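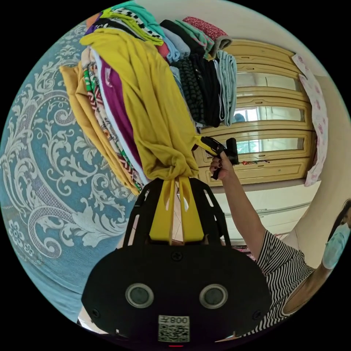 Figure 6. Yellow fingers closed on the gathered end of a garment, second gripper at the right.

6. Fitting and checking the fingers

This section is for the hand-held Karo gripper which you build from the Cuvthorpe workshop files. Before you start, the housing must be closed and all the small black screws must be tight. If you did not do this yet, go back to section 5.

You need: two printed fingers, two openwork frames, the screw bag marked K, a small hex key, and one soft garment for the test. A T-shirt is good. The printing of one pair of fingers takes nearly 47 minutes on the Bukamov printer in our shop. On other printers it can be longer.

6.1 Mounting

1. Switch the gripper off and take out the battery.
2. Look at the slots of each finger. Remove all plastic threads with a knife. A thread in the slot will catch on knitted fabric.
3. Push the finger on its frame until you hear a click. The flat side goes to the inside.
4. Put in the screws but do not tighten them yet.
5. Close the fingers by hand. The tips must meet on the full width. If one tip is higher, loosen the screw and move the finger a little.
6. Tighten the screws. Stop when the head touches the plastic.

CAUTION: Do not use the long screws from the Ersoy motor kit. They fit in the hole, but they go through and press on the cable.

6.2 Sticker and lenses

7. Stick the code label on the face of the housing, below and between the two lenses. The direction of the number is not important for the software. Number 008 can look like 800 when you turn the gripper, so always read it with the lenses in the same position before you write it in the log.
8. Clean both lenses with a dry cloth. Do not touch the glass with your fingers after this.

6.3 Test with clothes

9. Put the battery back and switch on. Wait until the small red light at the bottom of the housing is on. The light is weak, and in a bright room you may need to cover it with your hand to see it.
10. Take the lower end of the garment and gather it between the fingers. Close them slowly.
11. Hold for 30 seconds. The fabric should stay where it is.
12. Repeat with the second gripper, and then with both on the same garment. Keep the finger tips some centimeters apart -- if they touch each other under load, the slots can break.

Note: Start with a single layer. A thick knit opens the fingers wider and the test result is not the same.

If the fabric slides out, check step 5 again first. Old fingers become smooth on the inside. Joni Rautiainen made 2,063 closings with one pair before he had to change it, but he used only thin cotton.

Write the finger pair and the month (for example September) in the log. Continue with section 7, Pairing two grippers.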